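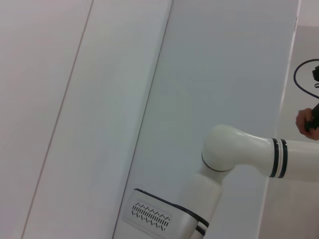

Open afternoon at Sandhu: wardrobes, pantries and an awful lot of white panels

I had been meaning to get to one of these open afternoons for years, and this April I finally managed it. Sandhu make fitted wardrobes and pantry cupboards, and once a year they roll up the front door and let the rest of us wander through with a cup of tea.

I'll admit I went mostly for colour ideas, and came home wanting everything white. I hadn't realised how many whites there are until I stood in front of plain panels side by side, one with a bit of warmth in it and the next one noticeably cooler. Once you've seen the difference you can't stop seeing it, and I've since been round my own hallway muttering at the skirting boards.

The seams were my favourite part. On a plain run of panels a thin dark line between two of them is really the only thing to look at, so it had better be straight! We were told the fitters aim for the same gap from top to bottom, even in old houses where no wall is true (ours certainly isn't), and that some 200 kitchens and bedrooms a year go out to neighbours who have exactly that problem.

The range they were showing is called Nillum. It comes in 39 finishes, and the matte ones are the ones I'd have at home. A full wall with doors starts at $4,000, fitted, and takes 4 weeks from the measuring visit. I thought that was fair — my husband went a little quiet.

We stayed until nearly five, much longer than we'd planned, chatting by the sample shelves with a couple who were redoing their laundry and had brought a pillowcase to match. Parking is on the side street, tea and slices are by gold coin donation, and do take your wall measurements with you. I forgot mine and had to guess.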